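Kerninico Household List
Home | Threads | By month | Search | Log in

Re: fridge on a pallet, and where do the snacks go?
Posted in August, 9:40 pm, by a list member in Nunidton

Okay, I promised I'd write back once I'd had a proper go at the kitchen, so get yourself a drink, this got long. First the message I'm answering, for anybody who joined after it went around:

> I'm moving into a rental with a tiny kitchen and tile all
> the way through. Two questions. Does it make any sense to
> raise a small fridge off the floor, and on what? And what
> do you all do with snack packets? Mine end up in a drift
> on the counter and I can never find the one I want. I have
> maybe 800 dollars for the whole kitchen and most of that
> is already spoken for.

Fridge first. Yes, raise it! Ours stands on a low pallet with thin wooden slats and I wouldn't go back. I used to mop up to the feet of the old one and leave a gray tide line all the way around, and then every few months I'd drag it out and be ashamed of myself. With the slats you can get a flat mop head in at the side. Do check that it sits level before you load it. I slid a folded bit of cardboard under one corner of ours, and the door quit swinging open by itself.

The polished tile is another matter. It looks great for an hour after you mop and then every footprint shows, especially in the evening with the ceiling lights on. I've gone through two bottles of the Pamia floor stuff and I can't say it beats a cup of vinegar in a bucket. Somebody on here will tell me vinegar is bad for the grout, and you may be right, but the grout was dark when we moved in so I'm not going to worry.

Now the snacks. I did what the last person on this list suggested and spread a cloth on the counter, dumped the lot on it, and sorted from there. It's a good trick – the packets don't slide off, and when you finish you shake the crumbs out at the sink. I had packets in there I don't remember buying. Anything with a date I couldn't read went in the trash, and the rest gets a box with a lid, as soon as I find a box with a lid.

The pink-lidded tub is for the fridge, lower section, so it's the first thing you see when you open the door. I had it on the wire shelf for a while and forgot what was in it (rice, I think, at one time).

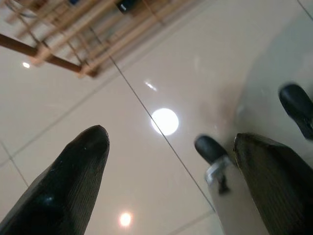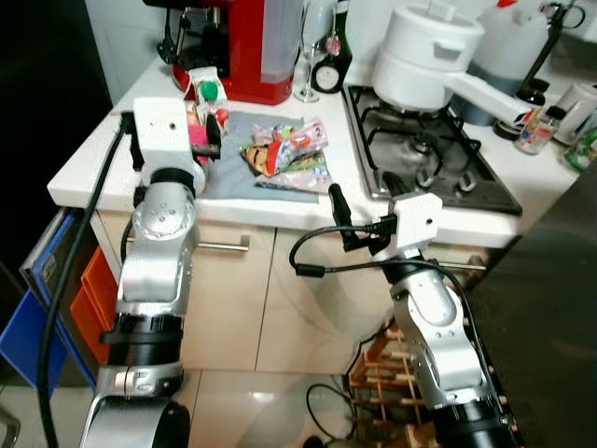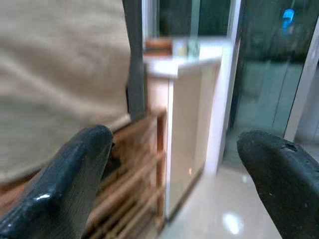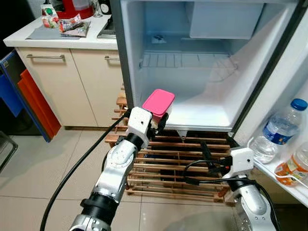

The kitchen and its tile floor, partway through the sorting

You asked about money too. The Tyagi shop in Nunidton had a fridge close to the size of ours for 230, and the lady there said they'd take the old one away for nothing. I paid 192 for mine used and had to carry it home myself with a borrowed hand truck, so do the math on your own back before you decide. Pallets you can usually get free behind a garden store if you ask first. Sand the top. I didn't, and I had a splinter in my heel for most of a weekend.

One thing I still haven't worked out is the stretch of counter next to the stove. The red appliance lives there, and the wine glass and the green bottle end up beside it, and then there's no room left to set down a hot pan. I thought about a wall shelf, but the scissors already hang on that wall and I like them where I can grab them. The big jug with the red cap sits behind the saucepan and I'd love to hear a better place for it, because I have to reach over the burner every time. Under the counter maybe? It's heavy when it's full and I don't bend like I used to.

Door shelves: bottles only. I tried jars, and they rattled. Keep the water on the bottom shelf and it doesn't pull so much on the hinge, or so I tell myself.

Next up is the wooden rack. I want to wipe down every slat and then be strict about what goes back on it, and I'll report on how strict I was. If anyone has an idea for the jug, reply to the whole list, please, not only to me – there were 107 messages on the spice drawer thread and I bet I saw half.

Good luck with the move, and measure the door swing before you buy anything!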